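Can a Robot Tidy Your Room Yet?

I get this question a lot when I visit schools, usually from someone whose bedroom floor has vanished under socks. My short answer is "a little bit, and very slowly." The longer answer is more fun, so let's get into it!

Robots are already great at some jobs. In a car factory, a robot arm can do the same move all day without getting bored. The part it needs is always waiting in the same spot, facing the same way. Easy!

Your room is the opposite. Your toys land somewhere new every day (I bet some are upside down right now). A robot has to find each thing, work out what it is, pick it up without squashing it or dropping it, and then know where it goes.

So people who teach robots often start small, with toys. A wooden number puzzle is a pretty good test. If a robot can't put a 3 back in its place, I don't want it anywhere near my grandma's teacups.
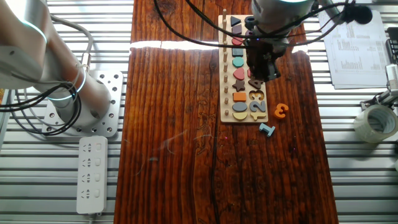
Try this at home. Close your eyes, pick up a puzzle piece and fit it into its hole. Did you feel it wobble, then drop in? Your fingertips told you what to do next. Lots of robots can't feel much at all, so they have to depend on cameras, and a piece that's just a tiny bit crooked will sit on top of the hole and refuse to go in.

My friend Shaohua Wei teaches robots for a living, and she told me that one of hers needed 400 tries before it got good at a single puzzle piece. Then she turned the board sideways and it got muddled all over again! You probably learned the same trick when you were two. 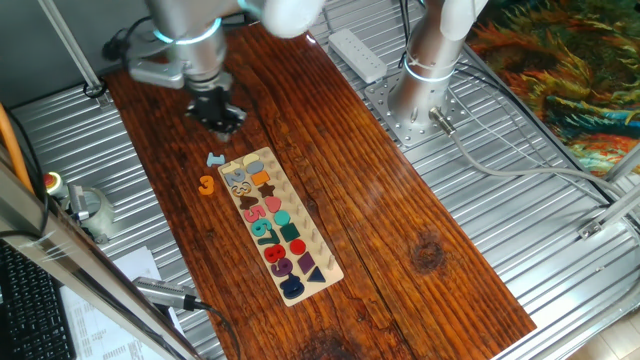

What about bigger chores? Vacuuming is going well, because a floor is flat and a robot vacuum doesn't need hands. Folding a T-shirt is much harder, as cloth flops into a new shape every time you touch it. Loading a dishwasher is somewhere in between. Stores have the same trouble: a robot can carry boxes across a stockroom, but putting 7 different kinds of fruit on a shelf without bruising any is a tough one.

Will it happen while you're still a kid? I think robots will get a lot better at this, but I wouldn't wait for one. Those socks are still your job for now.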